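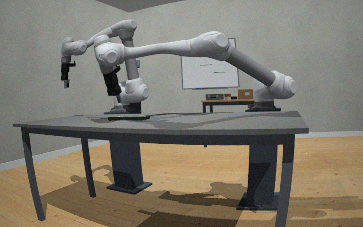
The simulator said the two arms never touched. It said so 147 times in a row, and on the strength of that we moved the program to the real cell at Prullach, where the arms met on the first afternoon. The right arm brought its forearm across the table to reach a part on the left side, the left arm was coming back from its own pick, and the wrist of one hit the elbow of the other. The controllers tripped, both arms stopped, and no one was hurt. We lost a wrist cover and a week.

I have spent a good part of my working life writing motion programs for two-arm cells, and I think the way we wrote up that fault was wrong. The report calls it a calibration error. I signed it. I would not sign it again.

The facts are short. In the model, both arm bases sat exactly where the drawing put them. In the real cell, the right base had been shimmed and moved 15 millimeters toward the middle of the table during installation, to clear a cable duct. The change was marked on the paper drawing in the cabinet. It never got into the model. So when the simulator checked the distance between the arms, it was checking a cell that had not been built.

That explains the 15 millimeters, and a calibration step would have caught it. What it doesn't explain is why a program written for two arms sharing a table had a planned gap so small that 15 millimeters used it up. I went back and looked. At the tightest point in the cycle, the planned gap between the right forearm and the left elbow was 28 millimeters, with both arms moving. Add the shift, add a little lag because one arm was carrying a part and the other wasn't, add the gripper hoses that the model leaves out, and there is nothing left.

I wrote that path. I had watched it run on the screen many times, with one arm passing in front of the other, and I had thought it looked fine. From the front, two arms that cross always look either fine or terrible depending on where you put the viewpoint. You can turn the view and check, and I did, at the points in the cycle where I expected trouble. The tight spot was at a point where I didn't.

My view is that in a shared workspace, a simulated pass should count as permission to try the program slowly, and for nothing else. At Prullach it counted as acceptance. The project plan had a line that read "collision check complete" with a date next to it, and once that line was filled in, the slow run on the real cell was treated as a demonstration. Apolline Moulin, who ran the commissioning, had asked for two days at reduced speed. She got half of one, and she was told to use it for tuning the grip force.

Apolline and I have argued about this since. She thinks the fault was mostly in the paperwork. If the installer's change had gone into the model the same day, she says, the tight spot would have shown up as a warning and we would all have gone home on time. She's right about the warning. I redid the check with the base in its true position and the simulator flagged it at once. But I don't believe we will ever have a cell where every change gets into the model the same day. People move things. A bracket gets swapped for one that was in stock. At Tunddale, years before this, a tabletop was replaced with a thicker one and the program went on believing in the old one until a gripper was driven into it. If the safety of a path depends on the drawing being current, then it depends on something I have never seen hold for longer than a few months.

The other argument I hear is about cost. A wider gap means one arm has to wait while the other clears the middle, and waiting is time. That is true and it can be measured. For the Prullach program, I rewrote the path so the right arm holds outside the shared zone until the left arm has reported itself clear. The cycle got longer by less than a second. I'm told this matters over a year. The week we were stopped also matters over a year, and it doesn't appear on the same sheet.

Some shops handle this with a hard interlock. The cell at Helmy has one: the middle of the table belongs to one arm at a time, the controller enforces it, and the programmer can't overrule it from the path editor. I used to think that was heavy-handed. It rules out handovers unless you write a special mode for them, and the special mode is a nuisance. I've come around to it. I would take the nuisance, and I'd want the special mode to be slow by default and signed off by someone other than the person who wrote it.

What I would ask for is modest. Measure the bases after installation and type in the measured numbers, even if they match the drawing. Put the hoses and cables in the model, even as crude tubes. Have the simulator report the smallest gap in the whole cycle as a number, in place of a green mark that says pass. Ours could do that already. The setting was off because the log files got large.

And write the fault up as what it was. Wititz, where the same arms are now being installed, received our report as background reading. It runs to 182 lines, and all the advice in it concerns base calibration. The 28 millimeters isn't mentioned. An engineer there could follow every recommendation we made, calibrate both bases perfectly, and still plan a path with a gap that small. I have written to ask for the report to be reopened and have been told it is closed, so I sent them the number myself, along with the old path and the new one.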